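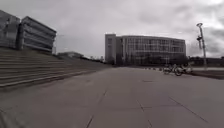

# The plaza in May

We had a few hours between appointments and spent them on foot around the Brutden campus. This page is a short one: one picture, with notes on the parts I went there for. I lay paving for a living, so most of what follows is about the ground.

**The slabs.** Large rectangular grey tiles with thin dark joints. I like a big slab on an open square because it keeps the number of joints down, but any settlement shows up sooner. There are faint patches and stains here and there, normal for a surface that gets walked on. No litter.

**The drain.** The small dark rectangle a little right of center, in the middle distance, looks like a drain cover. It sits flush with the paving. On our last job at Hisar we set 175 covers and had to lift three of them again, so I tend to look for these first.

**The steps.** Wide, shallow concrete treads up the left side, with the edges slightly lighter than the rest. The bottom step meets the plaza in one long straight line. A line that long is hard to keep true. Shallow treads are easy going up but awkward coming down if you have a long stride — I end up taking them one and a half at a time.

**The building at the top.** Dark glazing and grey cladding in long horizontal strips, at least five rows of windows on the main block. It goes well with the steps, which run in the same kind of lines. A thin pole stands near the top of the flight.

**Across the far end.** The big multi-story building closes off the view. Farther back on the left, past the steps, there is a low one with a flat roof.

**The right side.** A tall lamp post and two bicycles, parked near the edge of the paving.

The sky was overcast, and I prefer that for looking at stone. In full sun pale grey gets too bright to judge the color.

The Cabanatuan set is next, almost 700 pictures that still need sorting. After that come the samples from the Mitine yard, mostly edging and curb pieces.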